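From the Humphreys workshop: tabletop trays with clear sides

The first of the clear-sided tabletop trays is set up at Humphreys, and we have had enough questions about it that it gets its own item this month. The idea came out of the February clear-up, when small parts kept rolling off the benches. A tray with see-through walls keeps everything on the wood and still lets people on the far side follow what is going on.

The walls are acrylic. We bought the sheet from Pallex as offcuts, which kept the bill for the whole job to $110. The top was already in the store room. All it needed was a wipe down and a light sanding along one side.

For the first tries we kept to a simple set of things: a green plate, a blue block with a step in it, and a yellow banana from the play food box.

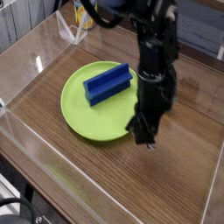
The green plate with the blue block on it, inside the clear walls.

The plate earns its place. It gives a definite spot to put things down, and the rim is low enough that a long piece can be set on it at an angle without tipping. The bright green also shows up well against the brown wood. We tried a wood-colored dish first and people kept missing it.

The block came out of a Prasance box that had lost its lid. If you have the matching pieces at home, please bring them back – the set is no good for building without them.

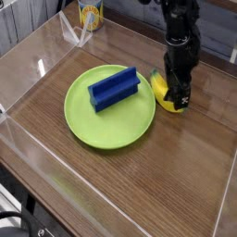 Corners took longer than anything else. Acrylic sheet flexes when it is leaned on, and a plain butt joint will open up sooner or later, so we used clear angled brackets to hold the panels square. Glue was Bostik, left for 30 hours before anyone was allowed to touch it. Keep the protective film on the sheet until the last minute. We peeled ours too early and spent a long time getting fingerprints off.

For cleaning, use a soft cloth and soapy water only. Glass spray can cloud acrylic, and paper towels scratch it.

Loose items go back in the play food box at the end of a session. The plate can stay on the table. 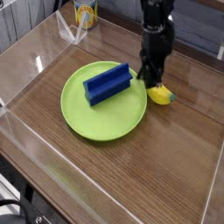

Borrowing the trays

A second tray is being cut now, so there will be 2 to lend. Loans are for 2 weeks at a time. Sign the sheet by the store room door and write down which tray you have taken. Carry it flat, with a hand under the wood at each end, and do not lift it by the walls.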